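Budget check: second two-arm station, what did you pay?

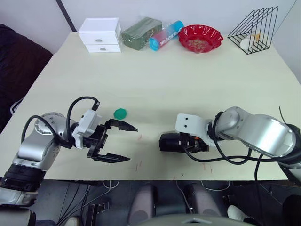 Station one, both arms over the table

deepshetty
Posted 2018-06-09
We have one two-arm table running and I need to price a second before July. The arms are quoted. What I don't have a feel for is everything else. Right now I have 903 for spare gripper fingers and 220 for cables and ties. Props come out of petty cash — bowls, drawer units, wire racks, that kind of thing. What am I missing?
Deepika Shetty

alwood_bench
Your cable line is low. Look at the loops under the right arm in your picture. I'd want a proper sleeve on each arm and spares of every length. We got a dress kit from Stunitz for 745 and it covered both arms with a bit left over.

tern22
745 for sleeving is a lot. Velcro and split loom from the hardware store did fine for us. I'd put the money into a second set of fingers for each side. The long pointed ones like you have on the left are the part we replace most.

alwood_bench
Loom is fine until it catches on the table edge. We lost two days to one bad connector.

tern22
Did you have strain relief at the wrist? We do, and haven't lost a connector yet.

Marlo K
Are you buying the same end effector for both sides? The two in the picture don't look alike. If you match them you only stock one set of spares.

deepshetty
The plan is to match them on station two. Ekström quotes 22 days on grippers, Stidia won't commit to a date, so probably Ekström.

Marlo K
Then order the fingers on the same PO. We paid shipping twice.

alwood_bench
Also budget for tabletops. Yours has a few scratches already. We swap ours once a year.

deepshetty
Good point, the top wasn't on the list at all. Adding it, and I'll ask Stunitz for a quote on one arm only.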